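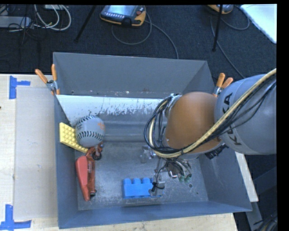 Rumadico Family Listening Plan: Progress Report to the Skandus Fund

Reporting period: through November
Submitted by: Evdokia Politis, Program Manager
Grant contact at the Fund: Lefteris Kontogiannis

1. Purpose of the grant

The Fund awarded this grant to support the launch of a shared subscription on the Rumadico music streaming service. The plan allows up to six members of one household to listen under a single monthly bill, each with a separate library and separate recommendations. The grant covers design work, the pilot, and the first stage of licensing talks with small labels. It does not cover advertising, which is paid from Rumadico's own budget.

2. Work completed in this period

The household account is now in place on phones and on the web. The account holder can invite members by e-mail, remove them, and set an explicit-lyrics filter for each person. Members who already had a Rumadico account can bring their playlists with them. This was the most frequent request in the early feedback, and it was moved ahead of the shared queue in the work plan with the Fund's agreement.

The pilot opened with 46 households. Three have since withdrawn, two of them after changing phone carriers and one without giving a reason. The remaining households continue to use the plan and have agreed to stay until the pilot closes.

Licensing talks were led by Sewwandi Dissanayake. Agreements have been signed with 13 independent labels, including Maksymiv, whose catalog of folk and choral recordings was named as a priority in the original proposal. Talks with Brotska are still open. The label accepts the per-listener rate but has asked for different terms on offline downloads, and a revised draft is with its lawyers.

3. Findings from the pilot

Households were asked to complete a short survey at the end of each billing month. Most account holders reported that setup was simple. The main complaint concerned simultaneous listening: when a member left music playing on a speaker at home and then opened the app elsewhere, the first stream stopped without a message. A notice has been written and will appear in the next release.

A second complaint concerned billing. Several account holders were charged for both their old individual plan and the new household plan during the month in which they switched. All of these charges have been refunded. Danai Tzanetos has rewritten the switching procedure so that the individual plan ends at the moment the household plan begins.

4. Changes to the work plan

The shared queue, which lets members add songs to one common list, was due in this period and has been moved to the next. Testing on older phones showed that the list did not always update for every member. The delay does not affect the total cost of the project.

5. Budget

Spending is within the approved amounts. Licensing costs were lower than planned because the Brotska advance has not been paid. Customer support costs were higher, chiefly on account of the refunds. We request permission to move part of the unspent licensing line to customer support. Antigoni Vrettos will send the detailed statement under separate cover.

6. Next period

Release of the stream notice
Release of the shared queue
Conclusion of talks with Brotska
Final pilot survey and closing interviews with account holders

A decision on the budget request is needed before the closing interviews are scheduled. Questions about this report may be sent to the Program Manager.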